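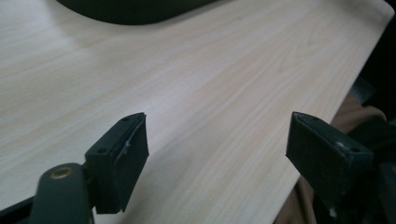

Customers kept asking for the same thing, according to the sales desk at Prakell: a table they could sand and refinish themselves in ten years, without shipping it back or throwing it out. The company is now offering one, along with a repair program that covers tables it has already sold.

January 10, 2019 – Prakell, a maker of tables and benches for homes, libraries and small offices, today announced the Hamari line of dining and work tables and the opening of a repair shop next to its plant in Indine. Orders for both are open now through Prakell dealers and by phone.

Hamari tables come in two lengths and three heights. The legs attach with bolts that can be reached from below, and a full set of spare hardware ships with every table. Tops can be ordered in ash, birch or oak, with either an oil finish or a clear water-based coat. The oil finish can be renewed at home with a cloth and the small can of oil packed in the carton. The water-based coat holds up better to spills but should be redone by a shop.

The line went through a trial that began in October, when Prakell placed 91 tables in homes and reading rooms in and near Indine. People who took part were asked to use the tables as they normally would and to return a short form each month. The most common complaint was about the leg bolts, which worked loose on tables that were moved often. Production tables use a longer bolt and a wider washer. A second change, a slightly rounded front edge, came from the reading rooms, where visitors said the square edge was hard on the forearms.

The repair shop takes Prakell tables of any age. Work includes refinishing, edge repair, replacement of legs and rails, and filling of dents and burns. A standard refinish costs $200, including pickup and return within the Indine delivery area. Customers farther away can bring or ship the top alone, and the shop will send instructions for taking it off the base. Most jobs are expected to be ready in almost 5 weeks, and customers who need a table in the meantime can borrow one from the shop at no charge while supplies last.

Older tables with veneered tops will be looked at before a price is given. Thin veneer can be cleaned and recoated but often cannot be sanded, and in those cases the shop may suggest a new top on the existing base.

Hamari tables carry a warranty on the base and joints – finish wear is not covered, but the first repair visit is discounted for registered owners. Registration cards are in the carton and can be mailed or handed to a dealer.

Bauerfeind, a woodworking supply company, will stock the Hamari oil, spare bolts and replacement feet in its stores, so owners do not need to order them from the plant. Dealers in other areas that want to carry the parts can ask for the spring price sheet.

About Prakell
Prakell makes tables, benches and shelving at its plant in Indine. Its furniture is sold through independent dealers and directly to schools and libraries.

Contact
Prakell Press Office, Indine
Samples of the three woods and both finishes are available to the press on request.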